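24 Mar 2025

Counting the closures: a conversation with the lead researcher of the Lobo Street Study

The Lobo Street Study began as a single question on a community survey: where do you go when you need a bank, a clinic or a grocery store? The answers came back with so many crossed-out addresses that the research center decided to look at the closures themselves. We spoke with the sociologist who has led the work from the start.

The study covers the three neighborhoods on either side of Lobo Street, where most residents are Black or Latino and where incomes have stayed below the county median for decades. Her team went through business licenses, lease filings and old phone directories and built a list of 2629 storefronts that had operated there at some point.

"We had good figures on unemployment and on foreclosures," she said. "We had very little on what a person could still walk to. If the last pharmacy on your side of the tracks shuts, that doesn't show up in the jobs report."

The team then interviewed 800 households. The interviews ran long, often past an hour, and were done in English or Spanish in people's homes or at the library branch. She said the length was deliberate. Early drafts of the questionnaire took 13 minutes and produced thin answers.

"People would tell us the store closed and they go to another one now. Fine. Then you ask how they get there, who drives, what happens when the car is in the shop. You learn that a cousin is doing grocery runs for four households and missing shifts to do it."

One of the clearest findings concerns the former Dider plant, which made window fittings and let its workforce go in stages. Researchers expected the nearby lunch counters and check-cashing places to go first. The day care centers closed earlier. Parents on reduced hours pulled their children out, and the centers were running with no cushion.

She is cautious about how far the results can be taken. The neighborhoods were not chosen at random, and families who had already moved away are missing from the sample. A follow-up with former residents is planned for June if the funding holds.

"I can tell you what happened to the people who stayed," she said. "The ones who left are a different story and I don't have it yet."

The city has asked the center to comment on the Femgate redevelopment, which would put 40 apartments and a row of shops on the old bus yard. She has read the plans and has questions about the rents on the shops.

"A local owner can't pay what they are projecting. So you'll get a chain, or you'll get paper over the windows – we have both on Lobo Street already."
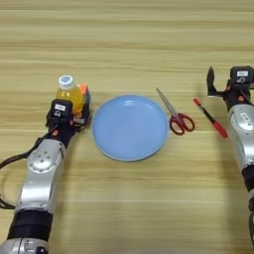 She would like the city to hold two of the units at a fixed rent for ten years and offer them first to businesses that were displaced. The center plans to put that request in writing when it sends its comments on the plans.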